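Notes for the Gulano block set, kept with the print files. Last edited Sep 19, 2014.

# Gulano blocks

Small plastic blocks in simple shapes and plain colours, meant for sorting and placing on a flat board. Maintained by Simão Simões.

## What is in the folder

- `shapes/` has one file per block outline
- `board/` has the cutting sketch for the wooden board
- `colours.txt` lists which shape goes with which colour

The file names use the old project name, Delacroix, in two places. Leave them as they are or the print list breaks.

## Shapes and colours

| Shape | Colour |
|---|---|
| cube | blue |
| star, five points | green |
| heart | yellow |

Other shapes are in `colours.txt`. A colour can be used for more than one shape. If you add a shape, add a line there as well.

## Printing

Print each block flat on its face. Don't sand the tops: the fine ridges give some grip. The star needs a slow first layer or the points lift. Fillard spools were used from April onwards. The earlier green was darker, and the two batches shouldn't be mixed in one set.

A full spool is 700 g and lasts for roughly 20 sets.

## Board

Pale wood, joined from planks. Keep the grain running along the length. Break the corners lightly with fine paper and leave the face without varnish, as a glossy finish shows every lamp in the room. The board can be laid straight on pegboard and needs no fixings.

## Layout

There is no fixed layout. Blocks may touch, and they can face any way round. 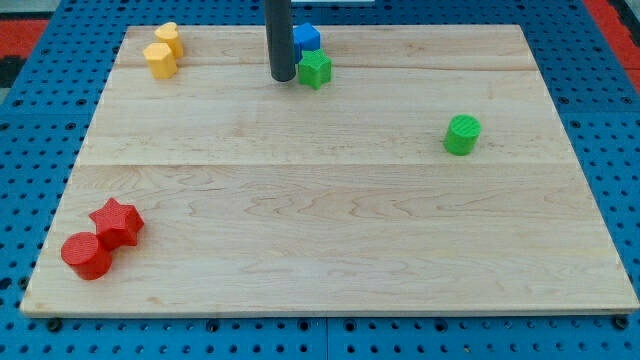

*Blocks on the board, with the green star against the blue cube and the yellow heart to the left.*

## To do

- rename the heart file (still `heart_2_final`)
- add board thickness to the sketch
- check the hexagon outline against the Instead version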